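Teaching a simulated arm to put a cup in a bowl: a guide for people with thumbs
Posted April 11, 2018
Filed under: Teleoperation, Beginners

By the end of this page you will have recorded a set of demonstrations of a robot picking up a cup and placing it in a bowl. It is a job most toddlers manage on the first go, usually with something still in the cup. Set aside an afternoon.

I use Flirkness for the simulator and Godis to drive the arm by hand. Other combinations will do, but the menu names below are theirs. You need a mouse with a proper middle button, or a six-axis puck if you have been good this year. A keyboard alone is possible in the sense that crossing the Channel in a bathtub is possible.

Before you start

Install both programs and check that they can see each other. In Godis, open Connections and choose Local Simulator. If the light goes green, carry on. If it goes amber, restart Flirkness first and Godis second. The other order will also give you a green light, and the arm will ignore you all the same.

Load the tabletop world and pick the cup and bowl from the object list. Take a cup without a handle. Handles look helpful, but the collision shape on the stock mug is a solid lump, and the fingers will bounce off a hole you can plainly see through.

Now open Recording and set the following.

Sample every: 3 steps
Maximum length: 500 steps
Start on: first movement
Stop on: button press
Save failures: yes, in a separate folder

Leave "start on first movement" switched on. I turned it off in August because I thought I was quick enough with the button, and spent a week training a model that had learned, with great confidence, to sit still.

Step 1. Drive about without touching anything

Spend ten minutes moving the arm through empty air. Find out which way is forward. In the wrist view, forward is wherever the hand is pointing, so as soon as you twist the wrist your left becomes somebody else's left. You can lock the controls to the table under Frame, Fixed. Do this. You may feel it is cheating, and the feeling passes.

Turn the speed down to the second notch while you are there. The top notch is for people making videos.

Step 2. Approach the cup

Come in from above and stop a hand's width short. Open the gripper all the way before you go any lower. Line up so that one finger will go down inside the cup and the other down the outside, with the wall between them. You can grip the cup around the whole body if your gripper opens wide enough, but mine doesn't, and the wall grip leaves the bottom of the cup free for the part that comes later.

Go down slowly. You want a fair length of finger inside, but keep off the floor of the cup. If you touch it, the simulator will try to push the cup through the table, the table will object, and the cup will leave the building.

Step 3. Close and lift

Close the gripper and wait. Count one breath before lifting. In the recording this shows as a short pause, and the pause is worth having, as it gives the model something to hang the change from closing to lifting on. Keep it about the same length every time. A long pause in one run and none in the next will give you an arm that dithers.

Lift straight up until the base of the cup is well clear of the bowl's rim. The cup will probably tilt. A wall grip holds it by one side, and it will lean as far as friction lets it. A modest lean is fine, and you should leave it in. If you restart every time the cup isn't perfectly upright, you will have a beautiful data set that covers nothing that ever happens.

Step 4. Carry it across

Move sideways at one height until you are near the bowl, and then start fussing.
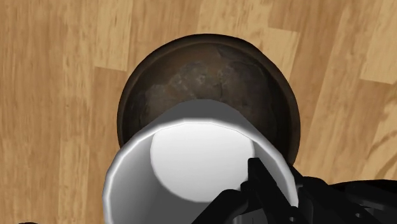 Most beginners let go too soon at this stage. From the wrist the cup hides a good deal of whatever is behind it, and a cup held near the camera looks much further along than it is. Switch to the side view for a moment and check that the base is inside the rim. Then switch back before you go on, if your model will only have the wrist view to learn from. It seems unfair to teach it using things it will never be shown.

Straighten the cup as you lower it, with small turns of the wrist. Small means one tap, then look. If you hold the key down you will pour out an imaginary drink.

Step 5. Let go

Lower until the cup touches, then open the gripper halfway. Halfway only! The inside finger has very little room, and if it swings wide it will hook the wall and bring the cup back up with it. Rise straight up, clear the rim, stop, and press the button.

If the cup falls over in the bowl, decide now whether that counts. I say it does, provided it stays in. Whatever you choose, write it down, because by the two-hundredth run your standards will have become flexible.

Step 6. Do it again

Move the bowl and the cup a little between runs. Flirkness will do it for you under Scene, Shuffle, and the default spread is sensible. Record 200 good ones. I did them in four sittings, and the last was visibly worse than the first, so take more breaks than I did.

Name the folders by task and date. My first set is called "cup final", the next "cup final real", and I no longer know which of them is any good.

Checking what you've got

Play the runs back at four times speed and bin anything with a long hover, a second grab or a sudden jerk. The Llorente viewer is handy for this, since it draws all the hand paths on top of one another and the daft ones stick out like straws.

If playback stops with error 505, the recording was made with a different object size from the one now loaded. Reload the original world file and try again.

Export as a single archive. Gavach reads it directly, and the training page picks up from there.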